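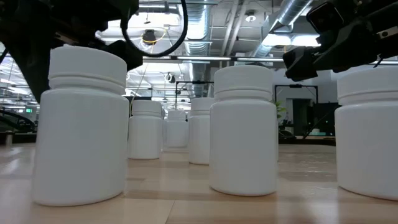

README for the Moltmont household recipes collection

Hello, and thank you for downloading this! It's a set of 2,223 handwritten recipes, typed up from the notebooks and loose cards that people in Moltmont and Gusby were kind enough to lend us (some of them very buttery indeed). I started it as a way of saving my aunt's jam notes and it rather ran away with me.

What's inside

recipes.csv has one row per recipe, with the title, the village, the ingredients as written and the method as written. notes.txt holds the scribbles from the margins, which I think are the best part — "too much clove, Father sulked" and so on. There are 143 recipes with no title at all, and for those I've put the first few words of the method instead.

Spelling and measures

I've left the spelling alone. A "cup" means whatever cup was hanging nearest the stove, so please don't convert it and then write to me about flat sponges. Where Sihan Han and I couldn't agree on a word, both readings are given with a slash between them. Oven heats are mostly "quick" or "slow", and the column is blank when the writer didn't bother.

Known gaps

Puddings and preserves are very well covered, fish hardly at all. Gusby has only 20 recipes so far, nearly all of them pickles, and I'd dearly love more. The Namau cards were copied in a hurry one April and still need a second pair of eyes — treat the amounts of salt with some suspicion.

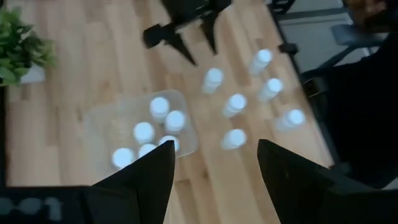 Noemi Guerra wrote to say that the Namau salt figures are right for the brined vegetables, as her grandmother always rinsed them twice before eating, but that the bread ones must be wrong. I've marked the bread rows "check" until I can get back to the cards.

Using it

Cook from it, print it, share it with your neighbours. If you publish anything, please name the village next to the recipe. Corrections are welcome at any time, and I usually sit down to them on a Thursday evening.

Carmela Zanetti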